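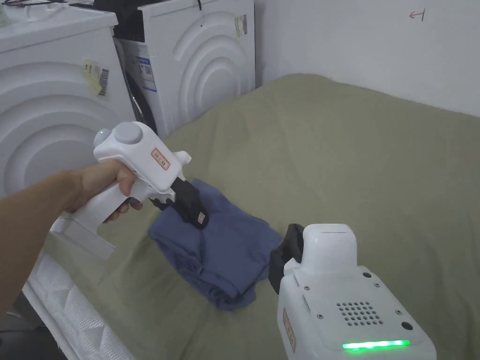

Tuesday, December 10, 2019
Notebook, Momumar perception and tooling

Time alignment of the two gripper streams, continued.

Problem as left yesterday: left and right gripper poses disagree by more than the jaw width whenever both hands move quickly on the blue cloth. At rest the disagreement goes away. That points to timing before calibration, but the calibration file is old (September) so I did not want to rule it out on a hunch.

Checked first:
- Extrinsics, head camera to each gripper. Re-solved from the board sequence. Change is under a millimetre in translation. Left the old values in.
- Clock offset, left to right. Constant over a session. Fine.
- Clock offset, head to either gripper. Not constant. Drifts, then steps back by 7 ms when the sync daemon corrects it.

The step is the culprit. The logger stamps frames on arrival with the corrected clock, so a correction in mid-fold puts a jump in one stream only. The pose filter reads the jump as velocity and carries it for several updates.

Patch to the Bralar logger: stamp with the monotonic clock, record the correction as a separate channel, apply it as a piecewise linear fit when the log is closed. Replayed 200 old sequences through it. The velocity spikes are gone in all but 5. Those 5 have dropped head frames and need a different treatment.

Cloth mask next. The segmenter was tuned on the olive sheet, where blue separates well on hue. Against the cream duvet the hue threshold still holds but the shadow side of the folds falls out of the mask, so the grasp point estimate moves towards the lit edge. Worse in the wrist view, where the finger pads cover part of the cloth.

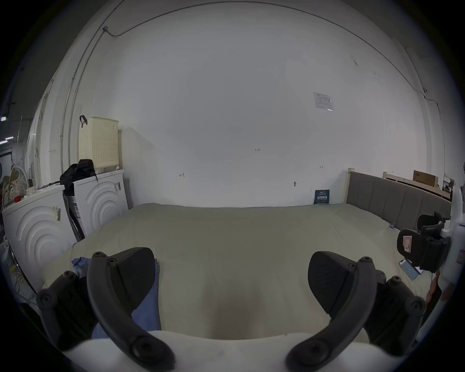

Can the wrist view be masked with the same threshold as the head view?
Only on hue. Brightness needs its own limit per camera, because the wrist exposure shifts as the fingers come down over the cloth and the head exposure hardly moves.

Added a per-camera brightness limit to the config. Default is the old shared value, so existing configs load unchanged. Also added a fixed polygon that removes the finger pads from the wrist mask before the centroid is taken. The polygon depends on jaw opening; for now it is looked up from a table with linear interpolation between entries. Crude but quick.

Sequence 273 is the one to use for regression. It has a clock correction while both jaws are closing on the cloth, so it exercises both patches. Old code puts the right jaw through the left one. New code does not.

Planner side: with clean velocities the two-arm planner no longer rejects the approach as a collision. I had widened its clearance margin last week to hide this - now back to the original value. 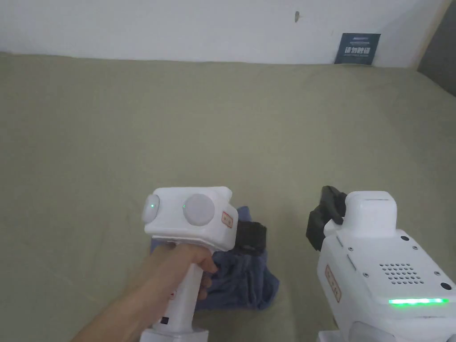 Jolán Bakos would keep the wider margin until the dropped-frame sequences are sorted out, on the grounds that a gap in the head stream gives the planner a stale pose with no warning attached. Fair point. Compromise: original margin when the pose age is within limits, wide margin when it is not. Pose age is already in the message, the planner just never read it.

To do:
- Pose age check in planner (me)
- Gap handling for the 5 bad sequences. Ivars Sepp has an interpolator from Gomholm that may do
- Unit test for the piecewise fit with two corrections close together
- Rename the config key, "lim2" means nothing to anyone

Patch is on the branch, not merged. Replay outputs are in the usual folder.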